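Clarkwood FC Members' Newsletter
27/02/2025

Club news: Changes to match arrangements for the cup semifinal

The Board of Clarkwood FC confirms that the regional cup semifinal against Mostness Athletic will be played at the Kozan Ground. The club's application to host the tie at home was considered by the competition organizers in December and was declined on grounds of capacity. The Board accepts that decision and has since worked with the ground operator on the arrangements set out in this item.

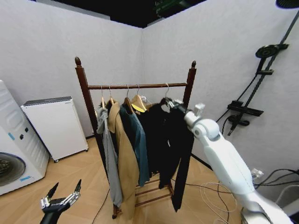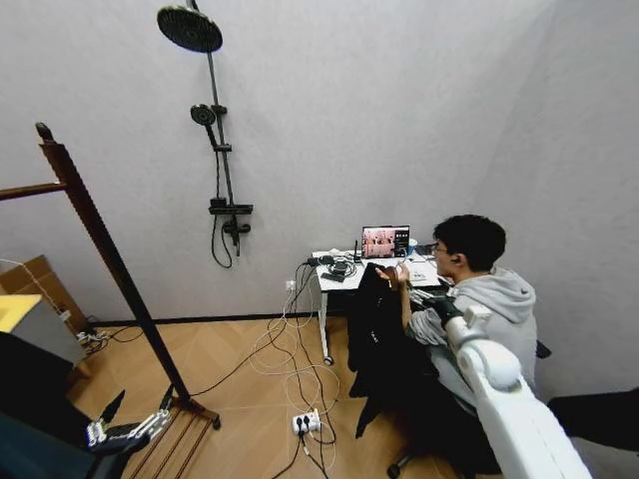
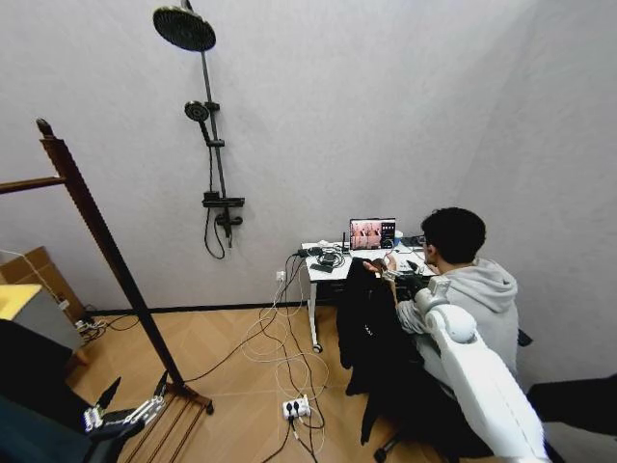 Clarkwood has been allotted 500 seats in the East Stand, together with 200 standing places on the terrace behind the south goal. Season ticket holders have priority for both areas and may apply for one ticket each during the first application period. Any tickets left over will then be offered to registered members, and after that to the general public. Applications must be made through the members' page or in person at the club office. Telephone applications cannot be accepted on this occasion.

Members who require step-free access should state this on the application form. The East Stand has a level entrance from the main parking lot, and companion tickets are issued free of charge. The terrace is reached by stairs only.

Supporters are reminded that the visiting end at Kozan is a different stand from the one used for last season's league fixture. Mostness supporters will enter from the north side, and the two sets of turnstiles are not connected inside the ground. Anyone who arrives at the wrong entrance will be asked to walk around the outside, and stewards will not be able to make exceptions close to kickoff.

Travel

Two supporters' buses will leave from the Grollero Road parking lot. Together they provide 76 places, which must be reserved in advance. The return journey begins 30 minutes after the final whistle, or after the penalty shootout if one is needed. Alcohol may not be carried on either bus. Members under the age of 16 must travel with an adult.

Team matters

The first team enters the semifinal after a demanding run of fixtures. The quarterfinal was settled only in extra time, and the league match that followed it was played on a heavy field. The coaching staff has named a provisional squad of 24 players, including four from the youth section who have trained with the senior group through the winter. The final selection will be made on the day before the match and will be posted on the club website.

Mostness have conceded few goals in this season's competition and are known for their strength at set pieces. They will be considered favorites by many. Our own record away from home has improved since December — the defense in particular has been more settled — and the staff is satisfied with the way preparations have gone.

Other fixtures

The reserve match planned for the same afternoon has been postponed, and a new date will be announced when the opposing club has replied. Youth training will go ahead at the usual times. The club office will close at noon on the day of the semifinal and will reopen the following morning.

Questions about tickets or travel should be sent to the club office in writing, with the member's number included.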